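8 June 2018

Equipment plan, second half of the year. Starting from the list Margarida and I made on the whiteboard, minus the things we already crossed off.

Where the money stands: 788 dollars left in the small parts line, and it has to be used or committed by the end of June. The arm itself comes out of a different line and can't be touched until the Radbridge quote is signed. So this entry is only about the handhelds, spares and bench gear.

Handheld grippers. We run them in pairs, one per hand, and that sets how we buy. A spare left doesn't help if the right one goes down. I would like a complete second pair on the shelf before we start the long block of desk tasks (pens in and out of the holder, tape, glue, cable ends). Gornomer will sell the bodies without fingers, and we can fit our own.
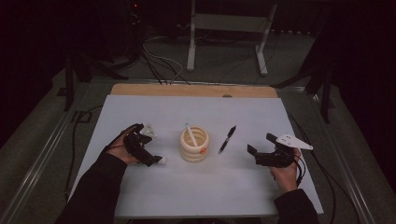
Nkrumah Agyeman disagrees about the second pair. He would put the money into cables first, as a gripper with a bad lead is as useless as a gripper with a bad finger, and leads are a lot cheaper to keep in a drawer. He also asked whether anyone had checked that the new Gornomer bodies take the same connector as ours.

Fair on both counts. I had not checked. Wrote to Gornomer this morning and will hold the order until they answer. In the meantime I'm moving cables up:

- 7 leads, the longer length, from Essien
- 5 spare connectors, same supplier, same shipment
- sleeve or clips to keep the runs off the walking path

That comes to 200 dollars with shipping and leaves 588 for the rest.

Finger pads are next. The black ones wear at the edges and pick up scratches, and I don't have a good number for how long a set lasts. Before ordering I want one month of simple records: date fitted, date pulled, which hand, what it was used on. 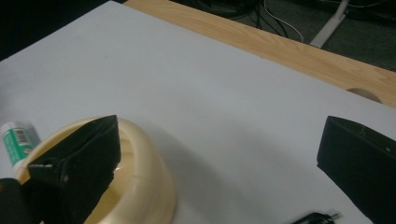 Vulcombe sells pad material by the sheet and also precut. Precut costs more per pad but saves an afternoon with the knife, and my hand-cut ones never match left to right. Order one precut set to compare, then decide on sheet.

Task supplies come out of the office budget, so leave them off this list: paper, masking tape, glue sticks, pens. Margarida Vieira has the code for that. Buy the same kinds each time so sessions can be compared.

Not buying now: second work platform, better chairs, another tripod. Move to the fall list.

To do
- Gornomer reply on connector
- send Essien order
- pad log sheet, tape it inside the cabinet door
- ask Radbridge if the quote covers mounting hardware, or if we need to budget for it separately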